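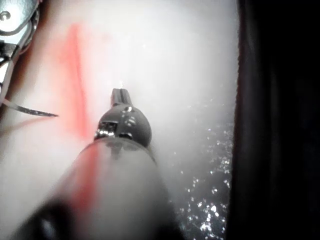 What does it take to get a robot to sew a stitch? A lot of evenings, a lot of thread, and a student team that doesn't mind starting over.

I stopped by the Harnine robotics club in December to catch up with their suturing project, and I ended up staying almost 90 minutes longer than I'd planned. It's so much fun to watch! The club has nine members this year, and they're getting ready for the student challenge in Cusbridge, where each team has to place a row of stitches in a practice pad with surgical-style instruments.

Marisa Lombardi writes most of the motion code, and she let me sit next to her while she went through the day's log. The team is up to 459 practice runs so far (she keeps them all in one giant spreadsheet, color-coded, and I was a little jealous). Picking up the thread is the part they still argue over. Jasper De Smet wants a slower approach to the pad, and Melaniia Dovhaniuk would like to change the angle of the jaws first and leave the speed alone. 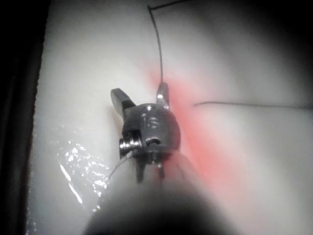 Instrument and suture thread at the practice pad, Harnine robotics club.

Their coach, Afaf Khoury, told me the challenge gives each team 40 minutes at the table — setup included. "We used to spend half of that on setup," she said, and everybody groaned.

The club is still looking for one more person who likes writing code. Meetings start at 4:30 p.m., and you can just walk in.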